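Odow three-drawer cabinet: six months in

Igor Tóth, March 2025 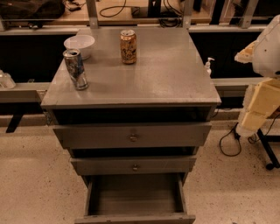 The Odow with its bottom drawer pulled out.

I bought this grey metal cabinet from Femel in September for £200, to replace a chipboard unit that had started to sag. It came flat-packed and took me 13 screws and most of an evening to put together. The instructions are poor but the holes do line up.

The bottom drawer is the best part. It opens far enough to reach the back, and the sides are flat, so boxes sit square. The top two are fine for small things. All three will creep open if your floor slopes - mine does, a little - and there is no catch to hold them.

The knobs are small and round. With gloves on I find them fiddly, and I may swap them for bar handles.

The flat top is useful for putting drinks down. It marks easily, though. Scuffs showed within 10 days and don't polish out. The raised front edge stops pens rolling off.

I also looked at the Divton, which has a lock but cost more. If you don't need a lock, buy the Odow.

Four stars.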